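The bike the rental shop gives you is never the bike you were shown. I have made my peace with this. What I can't make my peace with is the helmet conversation, the deposit conversation, and above all the conversation in which a person half my age asks how tall I am and then doesn't believe me.

I rent bikes a lot. I don't own a car, my knees have opinions about hills, and my sister-in-law Veronica Moldovan lives in Mesby, which can be reached by one train and then 10 miles of very pleasant path along the canal. So every October I stand at a counter, sign a form, and ride off on something with a basket. 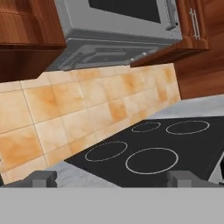
Vol. 3, No. 10

My complaint is with the electric bike. More exactly, it's with the way the electric bike has eaten the rental shop. Two years ago the place in Mesby had a long rack of plain bicycles and a couple of electric ones parked by the door like visiting royalty. Now the plain ones live out back behind the trailers, and you have to ask for them in the tone you'd use to ask for the restroom key.

Florin Husar, who runs the shop, told me the arithmetic. A plain bike goes out for 40 dollars a day. An electric one goes out for 62. It takes up the same space on the rack and the customer comes back less sweaty and more inclined to buy a T-shirt. I can't argue with any of it, and I tried for most of a morning while a line formed behind me.

I did take one out. Let me be fair to it. It went up the hill at Malthorpe as if someone had hold of my collar, and I passed a man in full racing gear who gave me a look I will treasure. For an hour I was a convert. Then I stopped for coffee, and lifting the thing over a six-inch curb I felt something in my back speak to me in a low, clear voice. The battery gave out shortly before the canal. A plain bike with a tired rider is still a bike. An electric bike with a tired battery is furniture, and you are the mover.

Veronica thinks I'm a snob. Her daughter Tincuța rents the electric kind whenever she visits and has seen, in a single weekend, both lighthouses, the cheese place and the far end of the marsh trail, none of which I have ever reached under my own power. She has pictures. I have a strong familiarity with the first bench past the lock.

So no, I don't want them banned. People who haven't ridden since high school are out on the path because of those bikes, and most of them are having a better time than I am. What I want is modest. Keep a few plain bikes up front, with air in the tires and a seat post that moves.
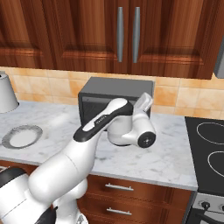 Post the price of both on the same board, in the same size letters. When somebody asks for the cheap one, don't say "Are you sure?" I was sure when I walked in. By the third time of asking I was less sure, and I believe that's how I ended up at Malthorpe.

And charge the batteries overnight. All of them, all the way. I mentioned this to Florin when I finally walked his machine in through the door, and he said the range depended on the weight of the rider. Then he asked me again how tall I was.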